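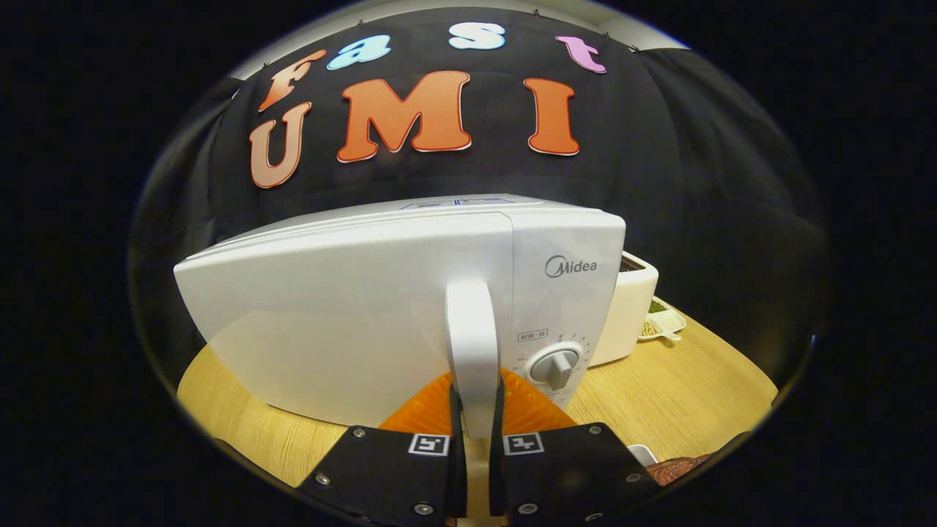 Vundico sells its hand-held gripper kit as a way to collect manipulation data without a robot in the room, and I have now used one for a study of drawer and basket tasks. The method is the familiar one: a person works the gripper, the camera records, and a policy is trained on the result. Air fryers were my test case. On the Midea, the two slim black pads close on either side of the upright white handle, and the square marker on each finger stays in view while they do, so jaw width can be read from the video. The timer knob sits just right of the handle, which makes a sloppy approach easy to spot on playback.

I collected 1,354 demonstrations and kept 1,000. Most of the rejects were tracking failures in front of plain walls. Hanging a dark cloth with big coloured letters behind the bench cured nearly all of that, and I'd call it the cheapest improvement in the whole project.

Krystyna Witkowska trained the policy at 200, 500 and 1,000 demonstrations. The jump from 200 to 500 was large. From 500 to 1,000 it was small on the fryer we trained with, but clear on a Tastberg model the policy had never seen -- there it stopped grabbing too high on the handle.

Complaints: the trigger is stiff, my wrist was sore by Thursday, and the manual skips calibration. The Walczak gripper is lighter in the hand but its pads wore out sooner. I'd buy the Vundico again, with a spare set of pads.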